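2 Dec 2001
By Teresa Conneely
Reading time: 4 minutes

Tool library on Fastley Street gets its screwdrivers in order

The Jomisik tool library has changed the way it lends screwdrivers, and members who stop in this month will find the hand tools set out differently from before. Screwdrivers that used to be lent only as part of a packed case can now be borrowed one at a time from a green plastic basket.

The library, which has lent tools to households in the Pacheco neighborhood since June, opened with a set of hard-shell cases donated by Jerkitico, a hardware store on the same block. Each case went out whole. A member who wanted to tighten a cabinet hinge signed for everything in it, carried it home, and carried it back.

That tied up a lot of tools for small jobs. Over the summer, 20 requests for a single screwdriver were turned down when the cases were already out on loan, according to the library's sign-out book.

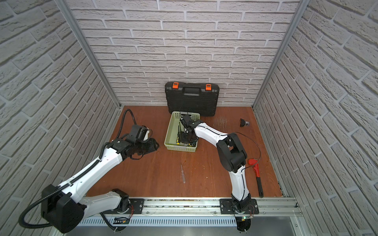

The green basket and a carrying case at the tool library.

Under the new system, the basket stays out during opening hours. A member picks a screwdriver, writes the tip type and handle color in the book, and takes it home for up to three days. The cases can still be borrowed for bigger projects, and the loan period for those has not changed.

The work of sorting was done over two evenings. Every screwdriver was taken out, wiped down, and checked for a bent shaft or a worn tip. Three were set aside as too worn to lend and will be kept for opening paint cans and other rough work. The rest were matched against the original list, which had not been updated since the library opened.

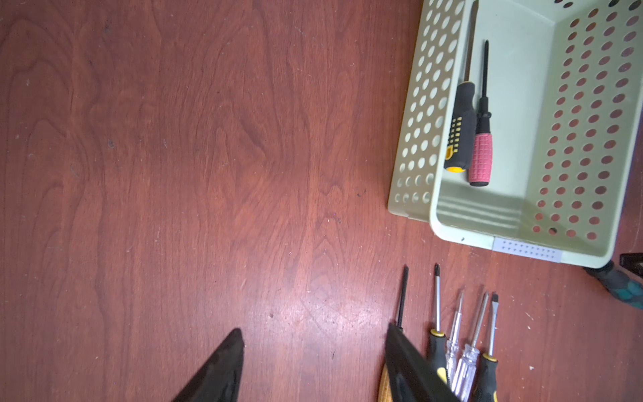
Sign-outs were the part of the old system that caused the most confusion. Members tended to write "medium Phillips" or just "screwdriver," and two people could mean different tools by the same words. The book now has a column for handle color, and that has helped more than anything else. A pink grip with a black end is hard to mistake for a thick black handle with yellow on it, even for someone who does not know one tip from another. Staff at the desk can look at the page and know which tool is due back.

Size is still recorded, but only where two tools share the same colors. For those, the length of the shaft is measured with a ruler kept at the desk and written next to the entry.

Members have asked whether the screwdrivers should hang on a board instead, with an outline painted around each one. The library looked at that and decided against it for now. The room is shared with a sewing group and a chess club, and anything fixed to the wall would have to stay there through their meetings. A basket can be picked up and put in a closet at closing time.
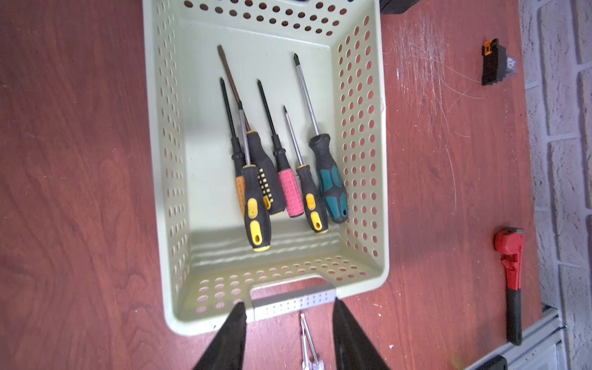 It also costs very little. The library runs on a small yearly budget, most of which goes to replacing drill bits and saw blades, and a board with hooks would have used up money set aside for a second cordless drill. That drill is expected after the first of the year.

A few rules go with the change. Screwdrivers should come back clean and be placed in the basket with all the handles facing the same way, so that the next person can take one without reaching across the tips. Members are asked not to use them as chisels or pry bars. Anyone who breaks a tool should say so when returning it. There is no charge for normal wear, and a broken tip will be treated as wear the first time.

Late returns are handled as before. A member with an overdue tool gets a phone call and cannot borrow again until it is back.

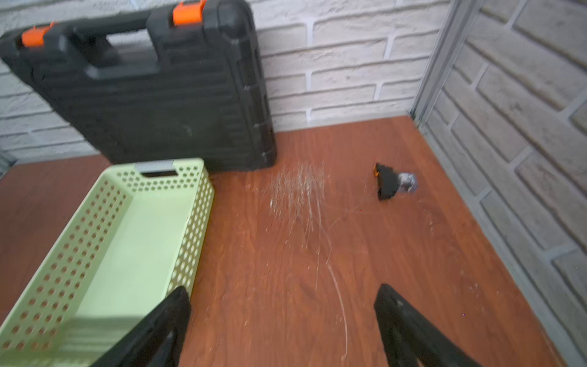
Teresa Conneely

Cases are also due for some attention. Borrowers are now asked to open each one at the desk before leaving and check the contents against the printed list inside the lid. The same check is done on return. Both latches should be closed before a case is lifted by the handle. Two cases came back over the summer with pieces missing, and in one of them the sockets had spilled into the trunk of a car.

Cases should be left standing upright against the wall when they are brought back, with the handle on top. Dust on the outside is fine. Mud is not, and there are rags under the desk.

Membership is open to anyone who lives in Pacheco and can show a piece of mail with a local address. New members can sign up during regular hours and borrow on the same visit. Donated hand tools are welcome if they are in working order, and adjustable wrenches and tape measures are needed most. The library does not accept gas-powered equipment or ladders.

Contact: Jomisik Tool Library, Fastley Street, Pacheco | Copyright Pacheco Neighborhood News | Back to top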